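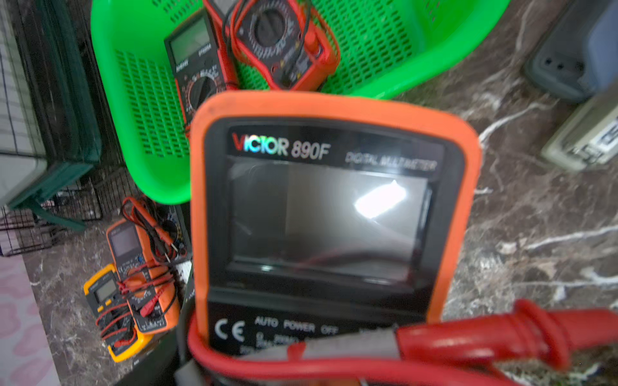

my meter, the Victor 890F

Car battery dead after 2 days parked, how do I find the drain?
posted by wekstead_wagon, 20 March 2022

Battery is from September so basically new. Shop in Prallcombe tested it, said its fine, alternator fine too. But leave the car two days and nothing, just clicks. Want to check for a drain myself before I pay them again. Never done it. Where do I start, and do the doors have to be shut?

rustbucket15
Everything off, key out, hood open. Take the negative cable off and put the meter in line between cable and post - red lead in the high amp socket, NOT the volts one. Then wait. Newer cars take a while to go to sleep, could be half an hour. Under 50 mA is normal on most. If its higher pull fuses one at a time til it drops. Doors shut, or push the latch in with a screwdriver so the car thinks they are. And dont try to start it with the meter hooked up, you'll blow the meter fuse.

Ríos
trunk light. its always the trunk light

pennywise_p
Mine was a cheap phone charger left pluged in. Unplug everything first, costs nothing.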